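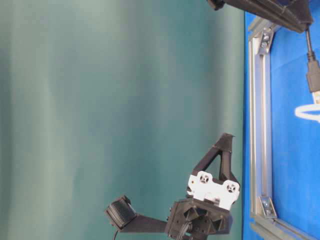
Home News What's On Support Us Press Contact

PRESS RELEASE
For immediate use

KODCOMBE'S TOWN CLOCK TO TELL THE TIME AGAIN

Residents of Kodcombe will shortly lose their best excuse for being late. The clock on the old Corn Hall, which has shown twenty past four since the winter before last, will be restarted in June after a full overhaul by clock repairers Jalali.

The clock was installed in 1871, paid for by public subscription after a long quarrel over whether the town needed one. It has four faces, three of which have generally agreed with each other. The fourth, on the north side, has run fast for as long as anyone can remember, and is the one by which the market has always opened and the pubs have never closed.

Work began last autumn, when the movement was lowered down the inside of the tower in pieces. There are 36 steps between the clock room and the first landing and the repairers report that they now know each of them personally. The parts have since been cleaned, the worn pivots replaced and the going train rebuilt. A pigeon's nest of some age and ambition was taken out of the strike mechanism, which explains why the town has not heard a proper eleven o'clock in years.
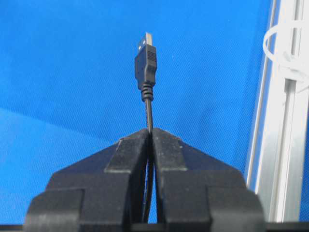
The hands have been regilded and the north dial has been given a new set of bevel gears. It will, for the first time in living memory, show the same time as the others. Stallholders have been told.

The bell will also return to service. It weighs rather less than local legend claims and is cracked in none of the places people said it was. Following a public meeting that ran well past its advertised finish (there being no clock to stop it), the hourly strike will be silenced between 11pm and 7am. A proposal to silence it during the snooker was not carried.

Keyvan Ghorbani, project lead for the Corn Hall Clock Appeal, said: "We set out to raise the money in a year and it took three, so I suppose we were in keeping with the clock. People gave what they could. One envelope had a pound coin in it and a note asking us to leave it at twenty past four, as the writer had got used to it. We have kept the pound."

The appeal drew more than 1000 separate donations, with the final sum met by a grant from the Anadar Fund.

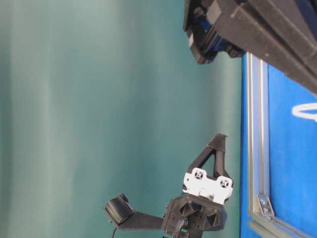

Iker Lorente said he had set his watch by the north face for most of his working life and did not intend to change it now. "I've been early for everything and it's done me no harm," he added. "If they want to make the clock right, that's their business."

The restart will take place at noon, or as near to it as can be established. The tower will be open afterwards for short visits in groups of six. Stout shoes are advised and there is no lift. Tea will be served in the hall below.

Tower visits are free but must be booked through the Corn Hall box office.

ENDS

Press enquiries: Behrouz Kermani, Corn Hall Clock Appeal, Kodcombe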